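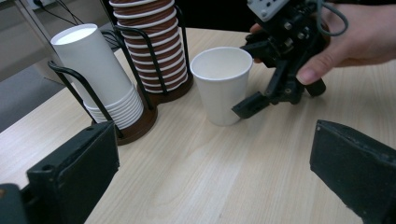 The reading room file for the novel "The Salt Inspector" by Costache stops at chapter 14 on my e-reader, and I would like to report it in a proper way. I am a member of the Belimero book circle and I write the reviews for its page. I bought the book from the Oremia store in October. I read in small portions, the time of one drink, near a table where the white paper cups stand in a tall stack on their black wire holder, so I noticed the problem only when I was already deep in the story. The book should have 752 pages. My copy ends in the middle of a conversation on page 50 of the second part, and then the notes of the translator begin.

**Product:** e-book, EPUB, English translation
**Reader app:** Pustach, newest version on my tablet
**Status:** open

**What I expected**

After chapter 14 there should be chapter 15, in which (according to the table of contents) the inspector goes back to the island. The title of the chapter is in the table of contents. When I tap on it, I land on the notes.

**What I tried**

1. I closed the app and opened it again. No change.
2. I deleted the book from the tablet and downloaded it a second time. The file has the same size, 900 KB, which seems small to me for such a long novel.
3. I opened the same file on a laptop, with another program. The text stops at the same sentence: "You were never asked to weigh it, she said, and".
4. I searched for the word "lighthouse", which a friend found many times in the printed book. I got 20 results, all before chapter 14.
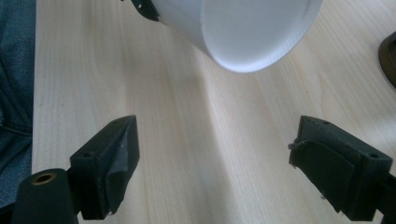 From step 3 I think that the fault is in the file and the app is fine. I am not a technical person, so please correct me if this is a wrong conclusion.

**Reply from Oremia support, 10:40**

Thank you for the detailed report. Could you please check whether your copy shows "sample" anywhere on the copyright page? Please also tell us if other long books from our store open completely.

**My answer, 11:15**

The word "sample" is not there. I also checked two other long novels, and both go to the last page. One more detail, maybe useful: the chapters of the first part have a small drawing of a key above the title. From chapter 12 on, this drawing is missing, and the quotation marks change from curved to straight. It looks to me as if two different versions of the text were joined.

**Reply from Oremia support, 14:05**

We can reproduce this. The publisher sent a corrected file in two pieces, and the second one was not loaded completely. We have asked for a new delivery. Would you like a refund, or do you prefer to wait?
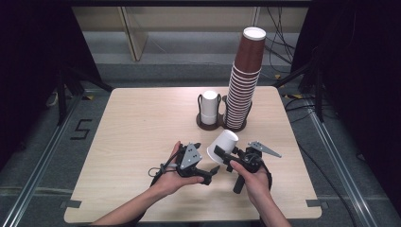 **My answer, 14:30**

I prefer to wait. The book is very good until now, slow in the beginning but with a dry humor that I did not expect from the cover, and I do not want to begin the review without knowing what happens with the sister. Please keep my bookmarks and notes if this is possible. I have marked many passages in the chapters about the customs office.

**Reply from Oremia support, 16:20**

The new file is in your library. Your notes should stay in place for the chapters that did not change. Please remove the old copy first.

**My answer, 17:10**

I removed the old copy and downloaded the new one. Chapter 15 opens, and the broken sentence now continues on the next page. The drawing of the key is back in all the chapters. My notes are there up to chapter 11, but those from chapters 12 to 14 are lost. I can make them again, so please close the ticket.

**Status:** closed, file replaced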